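Resdale Home & Garden Forum > Kitchens > Marble island – am I mad?

prasanna_h
8/29/19
We're finally redoing the kitchen and I've fallen head over heels for white marble with grey veining. The slab I want is 4,000 installed, which blows the budget a bit, but every time I walk past a sample I go weak at the knees! Big island, pale, nothing fussy. This sort of colour: 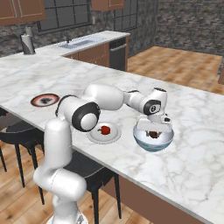
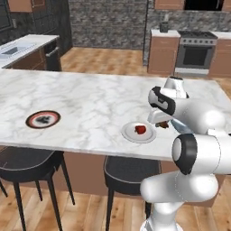
Talk me into it or out of it, please.
Prasanna Hettiarachchi

Re: Marble island – am I mad?
tinard_st_jo
Do it!! Ours went in six years ago and I still pat it every morning. Yes, it etches. We had a lemon ring in the first week and I cried, and now I couldn't find it if you paid me. Rolling out pastry on it is heaven (cool even in January).

Re: Marble island – am I mad?
Holst77
Can't agree, sorry. We ripped ours out. Tomato, vinegar, red wine – every one left a dull mark, and resealing did nothing for that because sealer only slows stains. We went with engineered stone and paid 867 less than the marble quote.

Re: Marble island – am I mad?
jahangir_w
Holst, was yours polished? Honed hides etching far better. I had mine honed afterwards for 446 and it's a different bench. Prasanna, ask for an offcut and leave half a lemon on it overnight.
Jahangir W.

Re: Marble island – am I mad?
Holst77
Polished, yes. Fair point, but I'd still rather not think about it when I'm cooking.

Re: Marble island – am I mad?
prasanna_h
Offcut is coming Saturday, honed! Lemons already bought. Does anyone know if the edges chip?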